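Briseo, day 2. Every travel page calls this place an undiscovered fishing village. There are 27 souvenir stalls between the bus stop and the water. Somebody discovered it.

The "secret" cove is signposted from the main road. Parking costs more than my lunch did. Nice cove, though. I'll give it that.

Took the Butitex boat tour because the hostel swore by it. The brochure promises 100 caves. We went into one, turned the engine off for a minute, and left. When I asked about the others I was told they're "further along." 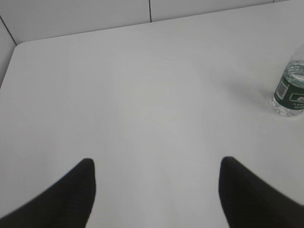
The old quarter is supposed to be 3,000 years old. I'd like to know which part. Most of what I walked past had fresh plaster and a keypad on the door. My rental is in there too, and it's as historic as a white tabletop with a rounded corner against white wall panels. Clean, sure. I could be in any city on earth.

Best meal so far was Vũ, a noodle place behind the market that isn't on any of the lists. Had the soup, went back for the soup. Closed Mondays.

People keep telling me March is the time to come — fewer crowds, same weather. The same people told me June was quiet.

Ferry to Pokier in the morning. The guide says "unspoiled." We'll see.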